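Two Grippers, One Basket of Fruit: Sowa Bench Trials Enter a Second Round

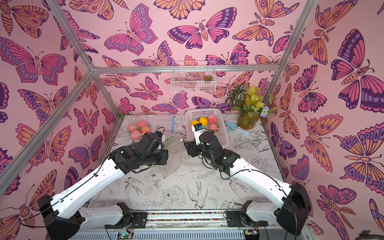
The two-arm bench at Sowa, with peaches in a clear bag on one side and fruit in a white basket on the other.

October 2026

The team at Sowa has started the second round of its gripper trials, and this time soft fruit is on the menu. Peaches, yellow citrus, thin plastic bags and one very busy tabletop are all part of a test meant to settle which of two sets of gripper fingers the lab will use for its grocery packing work this winter.

The first round, which wrapped up last month, used wooden blocks and foam balls. It went well - maybe too well. Both finger sets, one from Grollar and one from Ivton, scored so close together that the results were hard to read. "We had 200 tries with each set and could have flipped a coin at the end," said Konrad Kalinowski, who runs the bench. "So we went to the grocery store."

Fruit has changed things in a hurry. A peach gives a little when you squeeze it, it rolls when you nudge it, and it shows every mistake the next morning as a brown spot. Put a few of them in a clear bag and the job gets harder again, since the fingers have to close on a film that a camera can barely pick out from the table.

The arms themselves haven't changed from the first round. They are mounted side by side on a rail at the front of the table and reach in toward the middle, so that one can hold a bag or steady a basket while the other does the picking. A small camera rides on top of the right gripper, and getting that camera placed has turned into a project of its own. Set low, it gives a lovely close look at the fingertips but loses the far rim of the basket. Set high, it sees into the basket but can bump things on the way in. The current bracket is the fifth version, and Kalinowski is very pleased with it.

Then there is the decor! The pink butterfly wallpaper gets a comment from every visitor, and so does the table covering with its line drawings of birds and flowers. Both were picked by Bronisława Rutkowska, who looks after the vision side of the project and wanted the cameras to work for a living. A plain gray booth, she said, teaches you very little about how a system will do in a real kitchen or a shop. She plans to change the pattern twice before the end of the round and run the same picks again.

So far the log holds 3,257 grasps from the new round, and 421 of those were picks out of a bag. Full scores won't be shared until both finger sets have done the same work, but the team was happy to talk about early impressions. The Grollar fingers are wider and seem kinder to ripe fruit. The Ivton fingers are slimmer and slip down between two pieces that are touching, a handy trick in a crowded basket. Neither set likes loose plastic film very much. Rutkowska thinks a rougher pad on the fingertip might help there, and a few samples are already being cut.

The lab is also comparing two ways of steering the arms. One is the controller it has used from the start. The other is a newer one called Virkorden, which lets the operator feel a light push back in the hand when the fingers meet something. People who tried it for the first time last week were slower with it for the first half hour and then started to squeeze the fruit less. Kalinowski says he had to be talked into giving it up at lunch.

Each pairing of fingers and controller will get 200 scored bag picks before the round closes, with the fruit swapped for fresh pieces every morning. Garden tools and a few other odd shapes will follow once the peaches are done.

Groups that want to try the same test on their own arms can ask Sowa for the pick list and the scoring sheet. The drawing for the camera bracket will be added as soon as version five has made it through a full week without a change.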